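Jyoti Katiyar
@jyotikatiyar
Okay, galah thread, because I have been up since before dawn on a Sunday and I'm far too happy to go back to bed

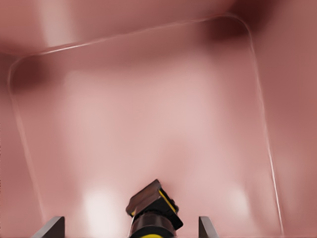 2/ So the pair in the old river gum behind Cundine have gone back to the same hollow. Second August in a row! They've been stripping bark around the entrance and stuffing it with leaves all week

3/ If you've never watched galahs carry leaves, please do. One of them flew up with a sprig longer than she was, dropped it, flew down, got it, dropped it again. I was cheering

4/ Uthai Sukprasert came along with the good scope and we counted the flock coming off the stubble. 199! One short!! We waited another half hour for a straggler, no luck

5/ Best colour was just after sunrise, when they all wheeled over the dam and turned from grey to pink at once. I've seen it more than 700 times and still said "oh" out loud

6/ A few people asked how to tell the sexes apart. Look at the eyes: adult males are dark brown, females are pinky red. Young ones are brown too so don't get cocky

7/ Please stay well back from hollows this time of year, and keep the dog in the ute

8/ Going back Thursday arvo if the road's dry. Amarachi, you still owe me a thermos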